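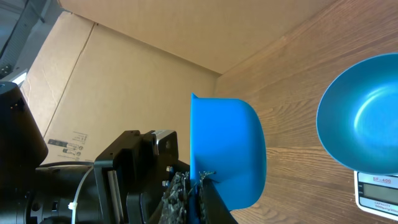 Wrist camera view: blue plastic bowl in the gripper, second bowl on the SF-400 scale.

Brirkovell Grip Trials, data card

Brirkovell is a side-by-side trial of 2 grippers, Cutitz and Plamham, on the same arm with the same wrist camera. The job is scooping and pouring crumbly stuff between bowls, and it's way more fun (and way harder) than it sounds!

What you get

3316 episodes, split into 69 sessions. Each episode has wrist video, joint positions, gripper opening and a typed-in scale reading from before and after the pour. We don't try to read the scale display from the video, so please use the numbers in weights.csv.

How we compare

Both grippers run the same 7 bowl poses, from flat on the table to tipped right over on its side. The tipped grasps are our favourites. You get a really close look at the fingers against the rim and the material, and small differences in finger angle show up quickly in the grams left behind.

Controller

Everything was recorded with Inthanon, our own little teleop controller. Gains are in config/inthanon.txt and were left alone when we swapped grippers. Colour balance on the camera is locked too.

Known issues

Bits of material can stick near the fingers and carry over into the next episode. Sessions recorded before March have no gripper current.
The scale rounds to the whole gram, so tiny spills won't show.

Got a gripper you'd like to see in the next round? Open an issue, we'd love to try it.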